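Storing Leather Belts

Hang belts by the buckle with the strap straight down. Rolled belts crease at the holes, and a crease in dark leather stays put. A rod or a row of hooks holds more than a drawer, and you can read the tags without pulling everything out.
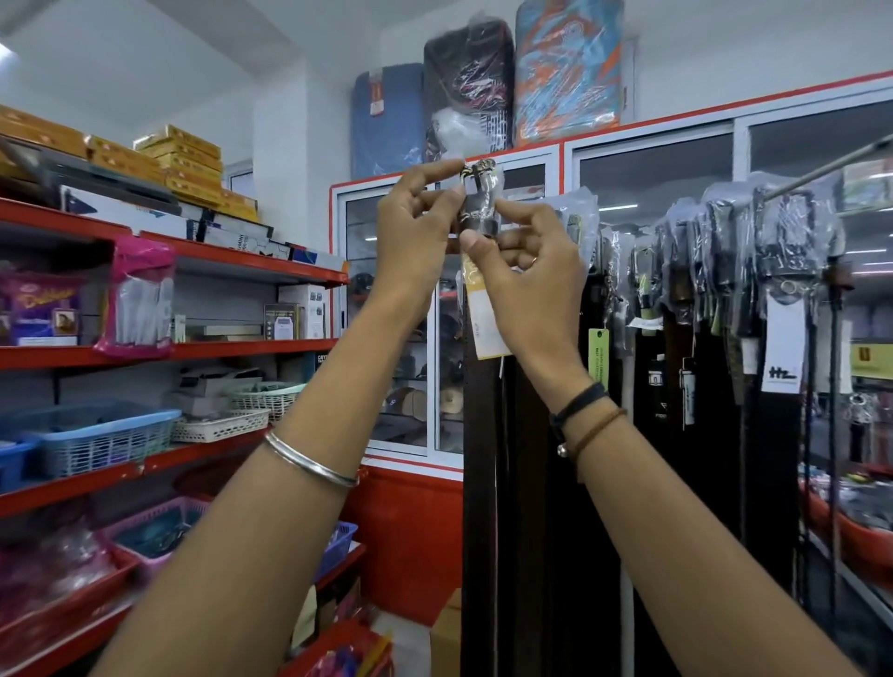 Villads Hauksdóttir wrote in to ask about the plastic sleeve, and says a brown belt kept in one since January came out with a dull film on it. Plastic is fine for a short stretch. For longer storage, take the sleeve off and wipe the leather with a dry cotton cloth.

Leave a finger's width between belts. Keep black ones away from tan ones, as the dye can rub off. If a strap has curled, hang it for 14 days before you wear it.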